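Review: Trorkeva, the story submission tracker, after one season of use

I write short stories, mostly ghost stories and a few which my sister calls "sad science", and I send them out to magazines. In September I had so many stories travelling in the world that I sent the same one twice to the same editor. She was very polite. After this I paid for Trorkeva, and I have used it every week until now.

I do my submissions on Sunday morning, with tea, and I promised myself that the program must not take the writing time.
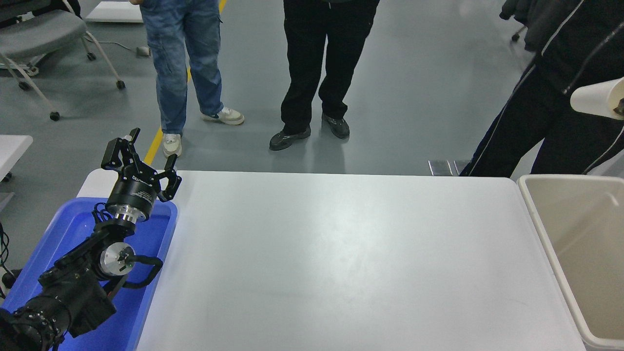
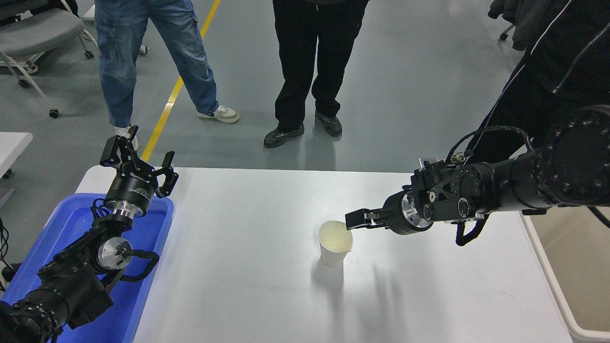

Satish Rajan wrote to me, after I mentioned the program in my last newsletter, that a spreadsheet does the same for no money and he has kept one for years without trouble. He also asked whether Trorkeva knows the small magazines, or only the big names which everybody already knows.

To the first point, I agree with him partly. My own spreadsheet was good until I began to send one story to several places at the same time. Then each acceptance means a lot of withdrawal letters, and I forgot some. In Trorkeva you open the story, you press "Placed", and it shows you all the other editors who still have it and prepares a letter for each. The letters are a little stiff, so I rewrite the first sentence. I had to use this only once, when Preda took my story about the ferry, but on that day I was grateful for it.

To the second point: the catalogue has 3,913 markets, so the program says on its front page. I cannot check them all. I looked for 27 places where I have sent work or would like to, and most were there, also a few very small ones which publish only when the editor has holidays. Two were closed long ago and still marked as open. I reported both, and one was corrected. The other is still "open", so please visit the magazine's own site before you send anything.

The reminders are the part I like least. As a standard setting it writes to you when an answer is late, and "late" is 66 days for everybody. Some magazines say plainly in their guidelines that they need half a year. You can change the number for each market, but it is hidden in the third menu, under a grey button, and I found it only when Despina Furtună told me on the phone where to press.

There is also a page of statistics. It calculates your percentage of acceptances in quite large numbers and a dark red colour. I don't believe that a writer needs to see this before breakfast. It can be switched off -- I did it on the second day.

Cover letters are stored well. You can keep several versions of your biography, long and short, and one in the third person, and the word count stands beside each. My favourite thing is small: a field called "What they said". I copy there every kind sentence from a rejection. When I feel low I sort by this column and read.

Export works, but the dates come out in the American order and I had to repair them by hand. Rodica Barbu uses Rollden instead and says its export is cleaner, though it has no withdrawal letters at all. I tried Rollden for one weekend and did not like that each story must have a genre from a fixed list. My ghosts did not fit under "Horror" and they did not fit under "Literary" either.

The price is fair if you have more than five or six stories out. With fewer, do as Satish does. I have renewed for another year, and I will look again at the market list in autumn to see if they cleaned it.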